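Filed under: Shop Floor / Working Group Notes
4 comments · 11 shares

MINUTES OF THE WORKING GROUP ON PICKING AND TIDYING
June meeting, held in the meeting room above the returns hall, Curkow

Start: 2:05 p.m.
Chair: Marlene Robichaud
Minutes: Noémie Caron
Present: the two above, two persons from the returns hall, one from maintenance, one from purchasing, and the representative of Liltero for items 3 and 4 only.
Excused: the safety officer. Her written remarks were read under item 5.

1. Minutes of the last meeting

The minutes were accepted with one correction. In item 4 it was written that the arm "can fold". The correct text is that the supplier hopes the arm can fold. Maintenance asked that we be strict with such words, and the chair agreed.

2. Purpose of the meeting

The chair reminded the group of the question which we must answer before the budget is closed. The question is whether a machine can take over a part of the daily chores in the returns hall, and which part. By chores we mean the following work:

- emptying the mixed bins that come back from households
- putting the articles on the correct shelf or in the correct box
- wiping the bins
- folding textile articles
- sweeping under the tables

The chair said that she does not want a general discussion about the future. She has sat in many of those. She wants to know what can be done by next spring, with our bins and with our people, and what it costs us in patience.

The returns hall noted that households do not sort anything. One bin can contain a bath toy, a shirt, a part of a lamp and a box with nothing inside. This is the normal case and the machine must be judged on it.

3. Report on the picking trial

The representative of Liltero presented the results. The trial was done with 343 picks in total, spread over 14 sessions. A pick was counted as good when the article left the bin and was put down at the place agreed before, without help from a person. It was counted as bad in all other cases, also when the article was lifted and fell back.

The supplier gave one percentage for all articles together. The returns hall did not accept this way of reporting. Their reason is that a box is easy and a cloth is difficult, and if there are many boxes in the bin then the number looks nice. After some discussion it was agreed that the results will be given again, for each kind of article separately. The percentage is therefore not written in these minutes.

What the supplier could say today without the new table:

Boxes and blocks with flat sides go well. The arm finds them and takes them, also when they are turned a little. Round articles go well if they are not pushed against the wall of the bin. Textile goes badly. The arm takes the cloth at the first place it finds, and often takes another article together with it. Shiny dark articles also go badly, and the supplier thinks this is a question of the light.

Purchasing asked why the arm does not simply move the cloth first. The supplier answered that it is possible, but then the program must decide which article is lying on top, and with a crumpled cloth this is not so clear. The returns hall answered that a new colleague learns this in the first hour.
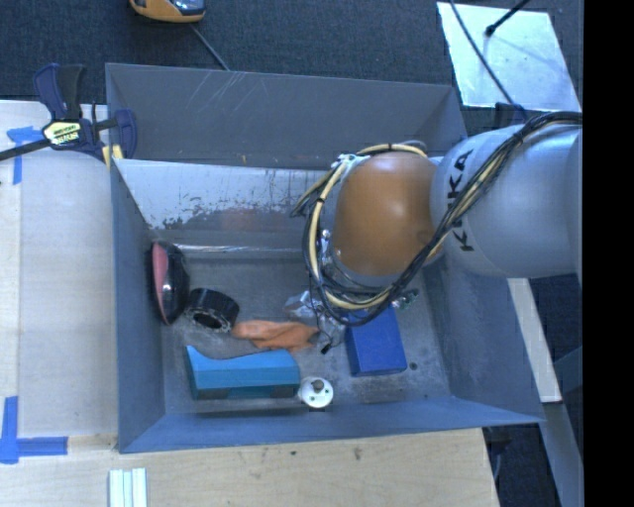

The choice of the test articles was discussed next, and it took longer than planned. Maintenance was of the opinion that the supplier should not choose the articles alone, as any supplier will choose what his machine can do. The representative said that the mix was made difficult on purpose, and he pointed to the crumpled orange cloth under the gripper and to the glossy black oval article which stands against the left wall of the bin. The returns hall accepted that these two are fair. They said however that the royal-blue box is a present to the machine, and that there are too few things in the bin. In our own bins the articles lie on top of each other in several layers. Maintenance added that the scratched walls should stay as they are, as our bins have the same kind of damage and we will not buy new ones for the comfort of a robot. It was decided that for the next trial the returns hall fills the bins, and the supplier does not see them before the start.

Speed. The supplier did not measure the speed as a separate value. The chair was not satisfied with this. She asked that from now on the time is written down for each pick, also for the bad ones. The returns hall said that for them speed is less important than having to stand beside the machine. If a person must stay near to free an article or to press a button, then that person cannot do other work and nothing is won.

4. Household tasks: report on the Pludari study

The chair gave a short report on the Pludari study, in which the same kind of question is asked for homes. She visited the test apartment and stayed for one afternoon. She saw three tasks: clearing a table, loading a laundry machine, and picking up articles from the floor of a child's room.

Her impression was mixed. Clearing the table was done to the end, but slowly, and the cups had been placed with enough space between them. In the laundry task a sleeve stayed outside of the door and a person had to push it in. The child's room was the most interesting for us, as it is almost the same work as emptying a mixed bin. The machine picked up the large articles and left the small ones. At the end the floor looked better, but a parent would still have to go on their knees.

The chair's words were: "It does the part of the chore that I do not mind doing myself."

The Liltero representative remarked that a home is harder than a hall, as in a home everything is in a different place every day, while in a hall the bin can always stand at the same place. The group agreed with the second half of this. Concerning the first half, the returns hall invited him to come at 7 in the morning and look at the inside of the bins.

There was a question from purchasing whether one machine could do both picking and wiping. The answer is no for the present. The gripper would have to be changed, and a wiping movement needs a different control of the force. The supplier does not offer it. Wiping of bins is taken off the list for this year.

The representative left the meeting at 3:20 p.m.

5. Safety and space

The written remarks of the safety officer were read by the minute taker. In short:

a) An arm of industrial size needs a closed area. She will not approve a line of tape on the floor as the only separation.
b) Cables and hoses which move together with the arm must be checked at the start of every shift. A loop can catch on the edge of a bin.
c) It must be clear who may open the area when an article is stuck, and how the arm is stopped before.

Maintenance agreed with all three points. For point b they asked to have a short checklist in everyday words, with no more than one page. For point c they want two trained persons per shift, so that a break or an illness does not stop the work.

The returns hall asked where the closed area would be. The only free place is beside the north door, where the empty cartons are now. If the cartons go away from there, they need another place, and this was not yet considered by anyone. The point stays open.

6. What the staff think

The two persons from the returns hall had spoken with their colleagues before the meeting. Most of them are not against the machine. The heavy bins and the dirty bins are work which they would gladly give away. There is worry that only the unpleasant rest will stay for people, meaning the wet textile and the small broken parts, while the machine gets the clean boxes.

The chair found this a serious point and wanted it written in full. She said that if the machine can only take the easy part, then the rotation between the tables must be planned again, so that no person has the difficult part for the whole day. She will speak with the shift leaders.

One colleague had also asked if the machine will get a name. This was not discussed.

7. Second offer

Purchasing reported that an offer from Ngubane has arrived. It concerns a smaller arm for rent. The offer includes setup but no training. Purchasing proposes to invite them with the same conditions, meaning our bins, filled by us. Agreed.

For the comparison, both suppliers will do 100 picks with the same kinds of articles. The list of kinds is made by the returns hall and must contain textile, shiny articles, flat articles and small articles. Full boxes are allowed but they may not be the majority.

8. Decisions

- No order is placed before the comparison is finished.
- Folding and wiping are not part of the comparison.
- Sweeping was not discussed today for lack of time and goes to the next agenda.
- The returns hall fills the test bins.
- Results are given per kind of article, with the time of each pick.

9. Tasks

Marlene Robichaud: talk with the shift leaders about rotation; ask the people of Pludari if we may see their list of failed attempts.
Noémie Caron: send the new reporting form to both suppliers; add the safety remarks as an annex.
Maintenance: checklist for cables and hoses, first version.
Purchasing: invitation to Ngubane.
Returns hall: list of article kinds; proposal for the cartons at the north door.

10. Other

The projector in the meeting room has again a yellow color on the left side. Maintenance knows about it.

The next meeting will take place after the comparison. The invitation will be sent by the minute taker.

End: 4:10 p.m.

Minutes written by N. Caron. Please send corrections to me before the next meeting, with the number of the item.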